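얇은 걸 집는 손가락, 두꺼운 걸 버티는 손가락
핸드헬드 그리퍼 두 종을 나란히 써 봤다

3월
글 이다 올트만스 (Ida Oltmanns)

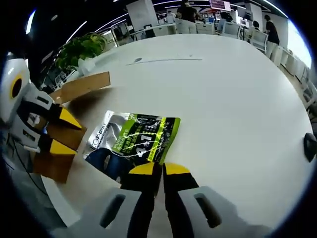 그리퍼 비교는 보통 스펙표에서 시작한다. 최대 개폐폭, 파지력, 무게. 표만 보면 Celska 쪽이 이긴다. 그런데 손에 쥐고 책상 앞에 서면 얘기가 좀 달라진다. 스펙표에 없는 항목이 자꾸 나온다. 납작한 포장 파우치 하나만 해도 그렇다. 은박에 검정, 라임색 테두리, 아래쪽 가운데 큼직하게 4.1이라고 찍힌 그 파우치. 흰 타원형 테이블에 딱 붙어 누워 있으면 노란 팁 두 개가 바로 앞까지 가도 어디를 물어야 할지 잠깐 멈추게 된다. 왼쪽 그리퍼가 물고 있는 갈색 골판지 상자는 반대다. 물 데가 많다. 너무 많아서 문제. 뚜껑 날개가 비스듬히 뻗어 나와 있으니 어디를 잡느냐에 따라 다음 동작이 전부 바뀐다.

이번 비교는 Brustthorpe에 있는 사무실에서 했다. 일정은 2주. 실험실 아니고 그냥 사람들이 일하는 사무실이다. 일부러 그랬다. 테스트를 짠 마르그리트, 아니 마르깃 뢰켄(Margit Løken)은 조용한 실험실에서 나온 숫자를 별로 안 믿는다. 조명 고정하고 배경 막으면 카메라는 다 잘 나온다는 것. 창문에서 빛이 들어오고 천장등이 길게 켜져 있고 뒤로 사람이 지나다니는 데서 어떤지를 보자고 했다. 나는 옆에서 기록하고, 시간 나면 직접 쥐어 봤다.

비교 대상은 둘. 하나는 Celska의 양손용 세트. 다른 하나는 Clirkcombe에서 만든, 손잡이가 더 길고 손가락이 더 납작한 모델. 둘 다 로봇 팔 끝에 다는 게 아니라 사람이 손에 쥐고 작업하면서 동작과 영상을 같이 남기는 도구다. 나중에 그 기록으로 팔을 움직인다. 그러니까 사람 손에서 편한 것만으론 부족하고, 팔에 옮겼을 때도 같은 동작이 나와야 한다. 여기서부터 골치 아프다.

무게부터

스펙표 첫 줄이 무게라서 무게부터. 두 모델은 본체만 재면 147그램 차이가 난다. Clirkcombe가 무겁다. 책상에 앉아서 들어 보면 별 느낌 없다. 서서 한 시간 하면 안다. 손목보다 팔꿈치 안쪽이 먼저 뻐근해진다. 야시르 모흐만드(Yasir Mohmand)가 오전 담당이었는데, 점심 전에 이미 왼팔을 테이블에 걸치고 있었다. 기록에는 그냥 "자세 변화 있음"이라고 적었다. 자세가 바뀌면 카메라 높이가 바뀌고, 높이가 바뀌면 영상 각도가 바뀐다. 데이터 정리하는 쪽에서 나중에 제일 싫어하는 종류의 변화.

Celska는 가볍지만 하우징이 두툼하다. 손가락 양옆으로 연한 회색 덩어리가 하나씩 붙어 있는 구조라, 좁은 데 넣으면 손가락보다 하우징이 먼저 닿는다. 서랍 안쪽, 상자 모서리. 야시르는 상자 안에서 물건을 꺼내는 작업에서 몇 번이나 옆면을 긁었다. 반대로 평평한 책상 위에선 이 두께가 거의 문제가 안 된다. 용도 따라 갈리는 부분.

손가락과 팁

손가락은 둘 다 검정이고 끝에 색이 있다. Celska는 노랑. 끝이 살짝 둥글다. Clirkcombe 팁은 더 길고 끝이 칼처럼 얇다. 색은 흰색인데 이게 나중에 발목을 잡는다. 뒤에 쓴다.

물건은 여섯 가지를 썼다. 납작한 파우치, 골판지 상자, 케이블 뭉치, 볼펜, 천 주머니, 종이컵. 물건마다 횟수를 정해 놓고 모델별로 140회씩 돌렸다. 140이 무슨 근거 있는 숫자는 아니고, 2주 안에 사람이 지치지 않고 할 수 있는 만큼이 그거였다.

파우치는 Clirkcombe가 편했다. 얇은 팁을 모서리 밑으로 밀어 넣으면 된다. 밀다가 파우치가 같이 미끄러지는 일이 있긴 한데 테이블 끝까지 밀고 가서 떠 있는 쪽을 물면 해결. Celska는 그게 안 된다. 끝이 둥글어서 밑으로 들어가질 않는다. 대신 두 손을 쓴다. 한쪽 팁으로 한 모서리를 눌러 놓고, 다른 쪽을 살짝 세워서 들뜬 부분을 문다. 익숙해지면 빠르다. 익숙해지기 전에는 속 터진다. 나는 후자.

마르깃은 이걸 단점으로 안 본다.

"밀어 넣는 동작은 팔로 옮기면 잘 안 나와요. 사람은 테이블에 닿는 느낌을 손으로 알잖아요. 팔은 몰라요. 그래서 사람이 쉽게 하는 동작이 오히려 쓸모없는 데이터가 될 때가 있어요."

듣고 보니 그렇긴 한데, 그럼 어려운 쪽이 항상 좋은 데이터냐고 물었더니 그건 또 아니라고. 작업마다 팔에 얹어 봐야 안다는 답.

상자는 Celska. 이건 차이가 컸다. 골판지 상자는 벽이 얇고 눌리면 휜다. Clirkcombe의 얇은 팁은 닿는 면적이 작아서 벽이 쉽게 접힌다. 한번 접히면 그 상자는 다음 시도에서도 같은 자리가 접힌다. 결국 상자를 계속 바꿔야 했고 상자가 모자라서 택배실까지 다녀왔다. Celska는 옆에서 물어도 벽이 덜 눌렸고, 한 손으로 들고 있는 동안 다른 손이 딴 일을 할 수 있었다. 상자를 들고 안에 뭘 넣는 양손 작업에서는 이게 전부라고 해도 된다.

케이블 뭉치는 둘 다 별로. 종이컵은 둘 다 괜찮음. 볼펜은 Clirkcombe가 조금 낫고 천 주머니는 차이 없음. 천 주머니는 뭘로 잡아도 잡힌다. 다음엔 뺄 것 같다.

카메라

카메라 얘기를 더 길게 쓰려고 했는데 지면이 모자라서 짧게.

두 모델 다 광각이다. 손가락이 화면 아래쪽에 들어오고 그 너머로 작업대랑 방이 통째로 보인다. 가장자리가 휜다. 똑바른 책상 줄이 둥글게 보이고 천장등도 휘어 보인다. 처음 보는 사람은 어지럽다는데 며칠 지나면 눈이 알아서 편다. 광각의 장점은 반대쪽 손이 같이 잡힌다는 것. 오른손 카메라에 왼손 그리퍼가 들어오고, 뭘 물고 있는지도 같이 보인다. 양손 작업을 나중에 맞춰 볼 때 이게 있고 없고가 크다. Clirkcombe는 화각이 조금 좁아서 왼손이 화면 밖으로 나가는 순간이 잦았다.

반짝이는 물건은 둘 다 힘들어한다. 은박 면에는 주변 게 다 비친다. 소매 같은 것까지. 블라고예 셰후(Blagoje Shehu)가 영상 처리 쪽을 맡았는데, 반사된 색을 물건 색으로 착각하는 경우가 생겨서 작업복 색을 통일할지 한참 얘기가 오갔다. 결론은 통일 안 함. 어차피 실제 현장에서는 아무 옷이나 입으니까.

그리고 팁 색깔. 앞에서 미뤄 둔 것. 흰 테이블 위에서 흰 팁은 안 보인다. 사람 눈에는 보이는데 영상에서 손가락 끝 위치를 자동으로 뽑을 때 경계가 날아간다. 블라고예 말로는 첫날 오후 기록에서 벌써 티가 났다고. 회색 마스킹테이프를 감아서 써 봤더니 좀 나아졌는데, 테이프가 두께를 만들어서 얇은 팁의 장점이 반쯤 사라졌다. 노란 팁은 그런 문제가 없다. 흰 바닥에서도 검은 포장 앞에서도 잘 뜬다. 노란 물건을 집을 때는 어떨지 모르겠다. 안 해 봤다. 해 봤어야 하는데.

컨트롤러

제어 쪽은 두 회사 방식이 다르다. Celska는 방아쇠를 당기는 만큼 손가락이 닫힌다. 사람 손가락 힘이 거의 그대로 전달되는 느낌. Clirkcombe는 모터가 중간에 끼어서 당긴 양을 읽고 대신 닫아 준다. 힘은 덜 들지만 반 박자 늦다. 숫자로는 작은 지연이라는데 몸이 느낀다. 종이컵 들 때는 괜찮고, 미끄러지는 걸 순간적으로 다시 물어야 할 때 놓친다.

웨인 애시워스(Wayne Ashworth)는 이 지연을 오히려 좋아하는 쪽이다. 로봇 팔을 오래 만진 사람이라 그런지, 팔에도 똑같은 지연이 있으니 사람이 미리 그걸 겪으면서 기록하는 게 맞다는 주장.

"사람이 지연 없이 잘하는 걸 찍어 와서 팔한테 하라고 하면, 팔은 매번 늦어요. 차라리 처음부터 늦게 하는 사람 걸 보는 게 낫죠."

마르깃은 동의 안 한다. 지연은 팔마다 다르고, 기록 단계에서 한번 섞여 들어간 건 나중에 못 뺀다고. 둘이 이걸로 점심 내내 얘기했다. 나는 국수 먹었다. 개인적으로는 마르깃 쪽에 가깝지만 웨인 말도 현장에서 들으면 꽤 설득력이 있다.

케이블도 적어 둔다. Celska는 얇은 회색 선이 본체 밑으로 내려간다. 얇아서 가볍기는 한데 테이블 모서리에 자꾸 걸린다. 집게로 모서리에 고정해 놓고 여유를 좀 줬더니 걸리는 횟수가 줄었다. Clirkcombe는 선이 굵고 하나로 묶여 있어서 걸리지는 않는 대신 손목을 당긴다. 무선 버전은 두 회사 다 준비중이라고 하는데 날짜는 못 받았다.

팔에 얹어 보니

마지막 이틀은 기록한 걸 팔로 돌려 보는 데 썼다. 짧다. 더 길었어야 한다. 팔에는 각각 같은 손가락을 달았고 물건은 파우치와 상자만.

상자는 예상대로 Celska 기록이 안정적이었다. 물고, 들고, 옆으로 옮기고, 내려놓고. 날개가 벌어진 상자에서도 몸통 쪽을 잘 찾아갔다. 가끔 날개를 물 때가 있는데 그때는 상자가 빙글 돌면서 떨어진다. 소리가 꽤 커서 옆 책상에서 돌아본다.

파우치는 의외였다. Clirkcombe의 밀어 넣기가 팔에서는 거의 안 됐다. 팁이 바닥에 너무 세게 닿아서 멈추거나, 떠서 파우치 위를 그냥 지나가거나. 마르깃이 말한 그대로. Celska의 두 손 동작은 느리지만 되는 편이었다. 다만 한쪽이 모서리를 누르는 위치가 조금만 벗어나도 전체가 무너진다. 잘되는 날의 영상만 보면 멋있는데 나머지를 같이 보면 아직 멀었다 싶다.

야시르가 끝나고 한 말을 옮긴다. 손으로 할 땐 Clirkcombe가 좋았고 팔로 볼 땐 Celska가 좋았다고. 그럼 뭘 사겠냐고 물었더니 자기 돈이면 안 산단다. 회사 돈이면 Celska.

살 사람을 위한 메모

책상 위 양손 작업이 대부분이면 Celska. 좁은 데 손 넣을 일이 많으면 하우징 두께부터 재 보고 결정할 것. Clirkcombe를 쓸 거면 팁 색은 꼭 바꿔 달라고 하자. 주문할 때 얘기하면 해 준다고 들었는데 우리가 받은 건 기본 색이라 확인은 못 했다. 케이블 길이도 미리 물어볼 것. 둘 다 기본 케이블이 짧은 편이다. 예비 팁은 넉넉히. 우리는 Clirkcombe 팁을 하나 잃어버렸고 아직도 못찾았다.

다음 호에는 같은 손가락에 카메라만 바꿔 달아서 비교한다. 천 주머니는 빼고 투명 비닐을 넣을 생각이다. 블라고예가 벌써 싫어한다.

마지막 업데이트: 3월, 오후 6시. 무게 항목에서 두 모델 이름이 바뀌어 있던 것을 바로잡음.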